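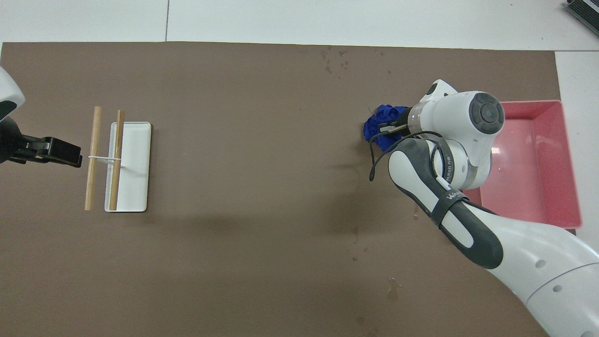 Naveen Chauhan writes that the Deltier trekking poles held up for him on a two-week route with long descents, and that the only part he would change is the wrist strap, which rubbed through his gloves by the third day. My results with the same model are close to his, with one difference on the locks.

The Deltier is a three-section aluminum pole with external lever locks and a cork grip. A pair weighs 607 grams on my kitchen scale with the trail baskets fitted. Lighter poles exist, mostly in carbon, and they cost more.

I used the pair for 16 days of walking, most of it on the stony path above Drevport, with a pack of moderate weight. Conditions were mixed: dry gravel, wet roots, one long snowfield.

Locks. The upper lever held at every setting. The lower one slipped twice under load on steep ground until I tightened the screw a quarter turn. Chauhan reports no slipping. The screw takes a small flat driver, not supplied, and a coin is too thick for the slot.

Grip. The cork stays comfortable in heat and does not get slick. The foam extension below it is short -- fine for a brief traverse, too short if you hold low on long climbs.

Straps. The webbing is stiff and the inner seam is raised. Ankyit's note is fair for gloves; with bare hands I felt it sooner. The older Zeloson poles have a softer lining and a worse buckle.

Tips. Carbide, with normal wear. The rubber caps are a loose fit and I lost one in mud. Buy spares before a long trip.

Packed length is fine for the side of a backpack but too long for most carry-on bags -- check this if you fly to the trailhead.

I would buy them again for general trekking. For fast walking with a light pack, look at something lighter.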